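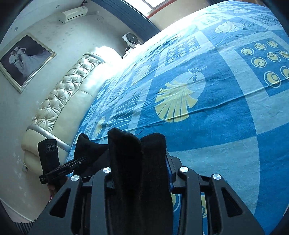 Andetti Shoreline Sheet Set, King
Reviewed after one summer of sleeping on it

I should say up front that I live 200 miles from the nearest beach and have no particular feelings about shells. I bought the Shoreline set because it was 39 dollars, and because the last sheets had reached the stage where you could read through them.

Let's get the pattern out of the way. It's a patchwork sort of print, all in blocks of blue, with shells and sprigs and wavy lines wandering over it. The big yellow shell lands near the middle of the bed, so whoever rolls over to the center wakes up on a clam. Then there are the ringed yellow circles, lined up on their own dark blue panel. Sand dollars? Portholes? My sister-in-law, Wanpen Klinhom, voted for fried eggs and I haven't been able to see anything else.

Against our headboard, a cream leather affair with button tufting and silver trim that came from Lasirov and was meant to look like a hotel, the effect is seafood restaurant with a cocktail lounge attached. I've grown fond of it. My husband describes it as "a lot," which from him covers everything from wallpaper to chili.

Feel: good, and better than the price. It was stiff and a little papery out of the package, and it took three washes to calm down. Now it's soft and stays cool, which mattered in July when our bedroom gets full sun and turns into a greenhouse by 7 a.m. The package boasts a thread count of 1,000. I have my doubts, but I'm not going to get out a magnifying glass.

Wrinkles: yes. Plenty. This sheet creases if you look at it sternly. I pull it tight every morning, and by lunchtime there's a ridge running across the thing like a small mountain range. Ironing helped for one evening, and I have never ironed a sheet since. If you want a smooth bed, the plain Kartha set we have in the guest room behaves much better and costs twice as much.

Color has held up fine. I wash it cold and line dry it in the shade, and the yellow is still properly yellow. The blocks nearest the window look paler in daylight, but I've checked them at night under the lamp and they match the rest.

One complaint about finishing. I keep finding stray bits of thread on it, and I can't swear they all came from the sheet, but the hem has started to fray at one corner. Snip, don't pull. I pulled.

Fit is generous on our mattress, with enough to tuck in well. The pillowcases run short, and ours stick out at the end like feet.

Would I buy it again? At 39 dollars, sure, though maybe in the striped version. Four stars, with one off for the creases.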